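Desk cup

A desk cup is a small open pot for keeping slender things upright and close to hand: pencils, brushes, stirrers, anything long and thin. It is among the most cheerful of household objects, and wonderfully varied in shape and colour! Round cups are the usual kind, but the soft-cornered square has a loyal following.

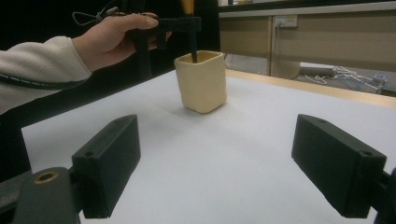 Clay-like finishes are a favourite in Stevville, where the November craft fair fills 200 stalls and a good cup is prized for its slightly wobbly walls. A heavy base helps with taller pieces, and so does a wide mouth. Tapered rods are a pleasure to store, as they lean at such handsome angles. 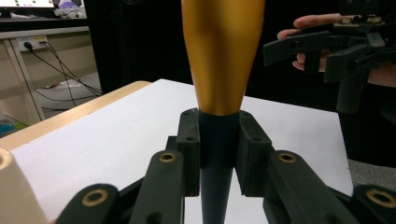
Tapered rod in two colours, golden-orange and near-black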